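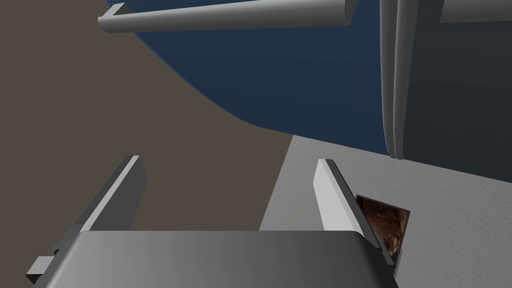
Stullmont table

The Stullmont table is a type of plain dining table made in the valley of Stullmont and in the neighboring villages of Olberg and Ferri. It is known for its thick top, its straight legs and a shallow drawer which opens from the short side. In the valley the word "table" without any addition usually means this type, and other tables are called "town tables."

Name

The name was not used by the makers themselves. It appears first in the sale lists of dealers from outside the valley, who needed a word for the goods they bought there. In Olberg the older people say "bread table," after the drawer, in which the bread was kept.

Construction

The top is made from three or four boards joined along the edges. Older tops are of larch, and the later ones are mostly of beech. A board is fixed across each end to keep the top flat, and it is held by wooden pegs in long holes, so that the top can move with the weather. Tops glued tightly to the end board have often split.

The legs are square at the upper part and become narrower toward the floor on the two inner sides only. Four rails connect them under the top. In the Ferri variety there is also a low bar between the legs, on which the feet can rest, and it is commonly worn in the middle.

The drawer runs on two strips of hard wood without any metal. It has no handle. One opens it by putting the fingers under the front, where the lower edge is cut back.

History

The tables were at first a winter work of farmers, who sold them at the October fair in Olberg. The parish book of Ferri mentions a payment of 295 coins for "two tables with drawer and one without," but the page carries no year.

The trade grew after the road to the lower valley was made wider. The Ritwood workshop, the largest in the region, bought a steam saw and began to sell legs and tops separately, to be put together by the buyer. In its best year it delivered more than 3000 tables. Small makers complained that the Ritwood tops were too thin, and some of them burned a mark under the drawer to show that the whole table came from one hand.

Ritwood closed when its owner died without children. Its order books are kept in the Stullmont town archive. The last order has the number 2281, because the numbering was started again when the firm changed its premises.

Study and collecting

The first longer work on the subject was written by Nazareno Cattaneo, a school teacher in Ferri, who measured tables in private kitchens during many summers. He divided them in an upper and a lower valley group according to the form of the legs. Ilaria Lo Presti later objected that legs were frequently replaced, and proposed to use the pegs of the end board instead. Both systems are found in catalogs today, sometimes in the same one.

Tables with the original drawer are less common than those without. A repaired top lowers the price only a little, but a shortened leg lowers it much.

See also

Bread drawer
Olberg fair
Ritwood workshop

This page was last changed on September 3, 2024.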